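Simulator corner: what we've been collecting since March

It's been a busy few weeks on the simulation side of the Gristo project, and since I keep getting stopped in the hallway with "so how many have you got now?", I figured I'd put it all down in one place. The answer, as of Thursday at lunch, is 3354 episodes kept. I have a spreadsheet and I'm a little too fond of it.

If you missed the last newsletter, Gristo is our attempt to get one policy to handle short tabletop jobs – pick this up, put it there, push that over a bit – from camera views and a one-line instruction. The real arm over in the Pristau lab can only do so many hours a week, and someone has to stand next to it and put everything back after each try. So most of our examples now come from Foser, the simulator setup, where a reset costs a keypress and I can work in my socks.

A session goes like this. I load a task, the objects get shuffled, I drive the arm through the job with the handheld controller, and I hit save or toss. Then again. And again! On a good morning I get through 115 before my thumb starts complaining, and that includes the ones I throw out. The toss pile matters a lot more than I expected when I started. My early runs were full of little hesitations where I was reaching for my coffee or thinking about which way to turn the wrist, and the first policy we trained picked up the hesitations beautifully. It would get right up to an object and then just hang there, thinking about coffee. We went back and cut every run with a long pause in it, which hurt, and the next policy was noticeably brisker.

The other thing we changed is the backgrounds. Our first batch was all shot over one plain gray tabletop and the policy got very attached to it. Now Coppens (the script that dresses up the virtual room, named after the street the office is on) swaps in a new surface and new lighting at the start of every block of 50 episodes. Some of the combinations are pretty odd. I've worked over brick, over something that looked like a bathroom floor, and over planks with speckled stone next to them, which I liked so much I'd happily have it as a patio.

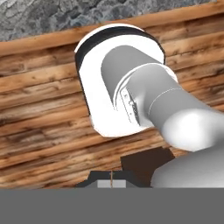

Why not just collect everything on the real arm, if that's where the policy has to work in the end?

Mostly it comes down to hours. The real arm gives us better examples one for one, but we'd be at it until next year to match what the simulator gives us in a month, so we collect the bulk in Foser and mix in a smaller set of real runs at the end of training.

How big that smaller set should be is what we're arguing over now. We've tried 3 different mixes so far. The one with the least real data was hopeless at gripping anything shiny, the one with the most was fine but ate up every slot on the Pristau calendar, and the middle one is what we're running with for the moment. I wouldn't call it settled. Ask me again after the next round of tests and I may have changed my mind completely.

A couple of housekeeping things for anyone who wants to drive. Please write the instruction before you start the run, and write it the way you'd say it out loud to a person. "Put the block in the tray" is great. "Block tray placement v2" isn't, and yes, I found a whole afternoon of those. Also, vary your approach! Come in from the left sometimes, come in high, fumble a grasp and recover from it. Recoveries are gold, so don't toss a run just because you missed the first grab. Save it as long as you got there in the end without a big pause.

Logins for Foser are handed out at the front desk, and the spare controller lives in the drawer under the second monitor. It needs charging overnight, so plug it back in when you leave – I've lost two mornings to a dead battery already and I wasn't very gracious about the second one. New drivers can start on the practice tasks whenever they like. Those don't get saved into the main set, so go ahead and knock things over.

Next up is drawers and lids, which need a lot more wrist work. I did a handful last night to try them out and tossed nearly all of them.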